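Manipulação Robótica – Notas da aula prática 6
Comparação de garras paralelas e pontos de vista de câmera
Laboratório de Plesville, versão de 28/3/21

1. Objetivo

A prática compara dois jogos de dedos para garra paralela, designados nestas notas por Nasution (placa plana, ponta com entalhe) e Traltberg (ponta afilada). A tarefa é a mesma para ambos: aproximar, pegar, erguer e pousar louça de cerâmica sobre um tampo de madeira. Em paralelo avalia-se quanto cada câmera contribui para a estimativa da pose do objeto.

2. Câmera de punho

A câmera de punho acompanha a garra e mantém os dedos no campo de visão. O erro lateral entre o eixo da garra e o eixo do objeto pode ser lido diretamente, sem passar pela calibração da base. 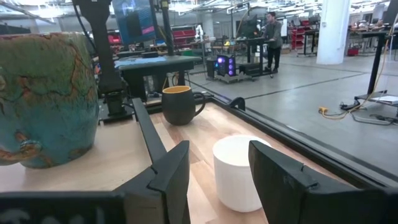
O custo é a oclusão. Na fase final da aproximação, o dedo encobre parte do contorno do objeto e o ajuste de elipse na borda perde pontos. Convém congelar a estimativa quando a fração visível da borda cair abaixo de 80 % e completar o movimento em malha aberta. Peças grandes próximas à lente também perturbam a exposição automática – fixar ganho e tempo de exposição antes de cada série.

3. Câmera superior e coordenação dos dois braços

Com dois braços frente a frente, a vista superior serve para verificar a separação entre as garras e a zona de troca. Peças com alça exigem atenção: a orientação da alça define o lado de entrada dos dedos, e um bule preso fora do centro de massa tende a girar em torno da linha de contato. Registrar a inclinação no início e no fim da elevação.

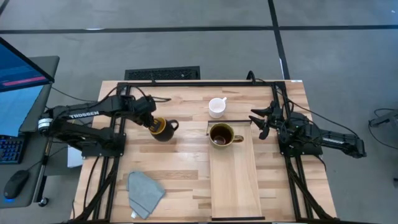 Uma objeção recebida da turma de Plakamville foi que a inclinação medida de cima mistura a rotação da peça com a flexão do punho, e que os valores só seriam comparáveis entre garras se a pose do punho fosse subtraída antes. A observação procede. A planilha passa a ter uma coluna para a pose do punho, obtida pelos encoders, e a inclinação relativa é calculada a partir dela.

Na série de referência, com os dedos Nasution, foram concluídas 78 preensões válidas. Quase 2 graus de inclinação residual apareceram mesmo com a peça centrada, valor a descontar nas demais séries.

4. Câmera fixa lateral

A câmera lateral é a única que fornece a altura da ponta do dedo em relação ao tampo sem depender do modelo cinemático. Posicioná-la próxima ao nível da superfície. Em superfícies brilhantes, o reflexo das luminárias pode gerar bordas falsas; aplicar máscara à região do tampo antes da detecção.

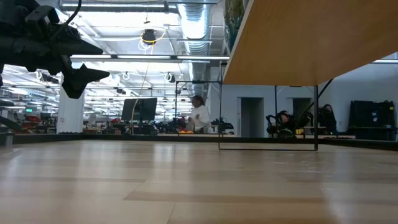 PROCEDIMENTO E REGISTRO

a) Zerar os dois braços e conferir a abertura máxima das garras.
b) Gravar um quadro de fundo por câmera, sem movimento.
c) Executar a série completa com um jogo de dedos antes de trocar para o outro.
d) Anotar corrente do motor, abertura no contato e inclinação relativa.
e) Classificar cada falha: escorregamento, colisão com a alça ou perda de pose.

Vidrados lisos e foscos devem ser tratados em séries separadas, dado que o coeficiente de atrito altera a força mínima de preensão.
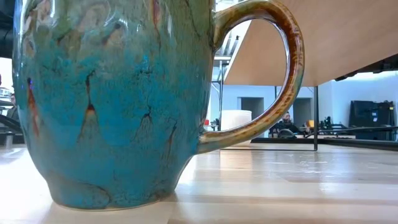
Para corpos bojudos, a altura de contato pesa mais que a força. Acima do diâmetro máximo, os dedos rígidos tendem a deslizar para cima; abaixo dele, a peça fica apoiada pela própria curvatura, mas a folga até o tampo diminui. Testar as duas alturas com cada jogo de dedos e informar a folga medida pela câmera lateral.

Entrega: planilha preenchida e gráfico de inclinação relativa por altura de contato, até a primeira aula de junho. Séries incompletas são aceitas se o motivo da interrupção estiver anotado.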